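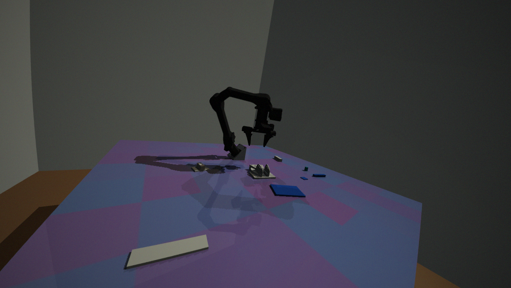 About Clinduswood Youth Hockey

Clinduswood Youth Hockey is a nonprofit club for skaters from age five through high school. We run a learn-to-skate program, an in-house recreational league and travel teams at five age levels. Home ice is Akpan Arena, on the north side of town behind the old lumber yard. The office is upstairs, past the skate sharpening counter.

How the club started

The club began in 2000 with one squirt team and 14 sets of borrowed gear. There was no arena in Clinduswood then. The team practiced on the outdoor sheet at Skarnirau Park when it was cold enough and drove to other towns for games. Olumide Jibrin coached that first team and also ran the clock, sold the raffle tickets and kept the club's checkbook. He is still on the ice with the beginners most mornings during the winter season.

Akpan Arena opened in our sixth season. It has one NHL-size sheet, four locker rooms and seating for 1063. Having indoor ice from September through March let us add age groups, and the travel program grew out of that. The outdoor sheet is still flooded every winter and we use it for the younger players' pond day in January.

Programs

Learn to Skate. Ages five and up. No experience needed. Skaters wear a helmet with a cage, gloves and knee pads. Full hockey equipment is fine but is not required until the second session. Rental skates are included in the fee.

Recreational League. Ages seven through 17. One practice and one game a week, all at Akpan Arena. Teams are drafted each fall so that they come out as even as we can make them. Requests to play with a sibling are always honored. Requests to play with a friend are honored when the numbers work.

Travel Teams. 10U through 18U. Tryouts are held in late August. Travel teams practice twice a week and play a 40-game schedule including tournaments. Families should plan on two or three overnight trips a season. The 10U team stays closer to home than the others.

Girls Hockey. Girls may play on any team in the club. We also carry girls-only teams at 12U and 14U. The 14U girls share a practice hour with the 12U boys on half ice.

Goalie Clinic. Open to any goalie in the club at no extra charge. Paula Anghel runs it at 6:15 in the morning, before school, from October on. Goalies new to the position can borrow pads, a blocker and a glove from the club for the full season.

What we expect

Players shake hands after every game. They carry their own bags from age nine up. A player who misses practice without a word to the coach sits the first period of the next game, and that applies to the top scorer the same as to everybody else.

At the 10U level and below, every skater gets equal ice time, including in tournaments. From 12U up, coaches may shorten the bench in the last five minutes of a travel game. They may not do so in the recreational league.

Parents are asked to leave the coaching to the bench. If you have a concern about a game, wait until the next day and call the coach. If that does not settle it, call the hockey director.

Staff and coaches

Amarachi Adeleke, Hockey Director. Amarachi played defense in college and coached high school hockey before coming to Clinduswood. She hires the coaches, sets the practice plans for each age level and oversees tryouts. She also coaches the 14U girls.

Ifeanyi Briggs, Travel Program Manager. Ifeanyi handles schedules, tournament entries, hotel blocks and league paperwork. Questions about a travel roster or a moved game should go to him first.

Paula Anghel, Goaltending Coach. Paula works with all of our goalies and helps out behind the 16U bench.

Aminu Nwankwo, Equipment and Registration. Aminu runs the gear room and signs up new families. He sharpens skates for club members at the counter from 4:00 p.m. until the last practice goes on.

Olumide Jibrin, Learn to Skate. Olumide is the founding coach of the club.

We have 46 coaches this season across all programs. Every one of them has passed a background check and finished the required coaching course for the age level. Head coaches of travel teams are paid a stipend. Most of the rest are parents or former players.

Fees and financial help

Fees cover ice time, officials, jerseys and insurance. They are posted at the arena before registration opens and can be paid in full or in five installments. Travel families pay their own hotel and meal costs.

The Kenura Fund pays part or all of the fee for families who need it. The application is one page and goes to Amarachi. Coaches are not told which players receive help. The fund is supported by the spring alumni game and by the skate swap, where outgrown skates can be dropped off any time the gear room is open.

Results

Our 16U team reached the league final last season and lost in overtime. The 12U girls won their division. Several former players have gone on to junior and college teams, and three of them now coach here.

Visiting or joining

New players are welcome to try one practice before registering. Stop by the gear room for a loaner helmet and ask Aminu which group is on the ice. Registration for fall opens in May and closes when teams are full. The 8U group usually fills first.

The office is open from 3:00 to 7:00 p.m. on school days during the season. In summer, leave a message on the club line and Ifeanyi will call back. Parking is free in the north lot. Please keep the fire lane by the ice resurfacer door clear.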